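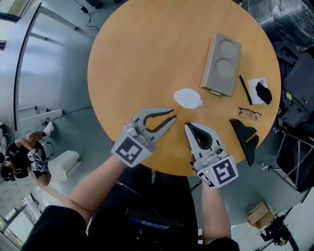

Introduction to Automation
Handout 6: Notes on the Betthorpe open day
Instructor: Keith Costigan

Read these notes before the lab section. They cover the demonstration we attended on 5th May at the Raltix site in Betthorpe, and they replace the textbook reading for this unit. Bring your own notes from the visit too.

1. What the demonstration was about

Raltix collects examples of people doing simple table tasks. A person holds a gripper in each hand and does the job with the grippers instead of with fingers. The recordings are later used to train a two-arm robot, which the company calls Eltow. We did not see Eltow run. The open day covered the collection side only.

2. The hand-held grippers

Each gripper has two fingers with black rubber pads on the inside. A white cube printed with a black square pattern is fixed near the base. Patterns of this kind are called fiducial markers. Their size and shape are known in advance, so software can work out from a camera view where the marker is and which way it is turned. If the marker is fixed firmly to the gripper, the position of the gripper follows from that.

Terms to know:
Pose: position and orientation together
Aperture: the distance between the fingertips
Episode: one recorded attempt at a task, from start to stop

3. The table task

The task set for the open day was called Fairweather on the schedule. The operator works with cups and a tray that has two round recesses. Other items, such as a pen and a pair of glasses, share the table with them.
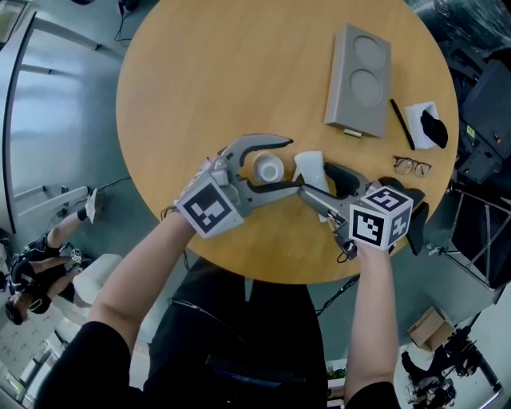
Figure 2. Both grippers at the center of the table, with a small white cup on its saucer and a translucent plastic cup.

Two points from the talk that came up in questions afterward:

A tapered plastic cup is harder to grip than it looks. Squeeze too much and the wall bends, and the cup can turn in the fingers.

Operators are asked to keep the markers in view. If a wrist or sleeve covers a cube, the software has to estimate the pose for that stretch.

4. Figures given in the talk

Episodes recorded for this task: 962
Episodes recorded for all table tasks: 2,883
Time limit per episode: 120 seconds

5. For the lab section

Work out what share of all table episodes belongs to this task. Then write half a page on what a robot could miss if it learned only from marker positions and finger opening. Consider weight, slip and contact force.

The follow-up visit is in July. Sign up with me if you want a place.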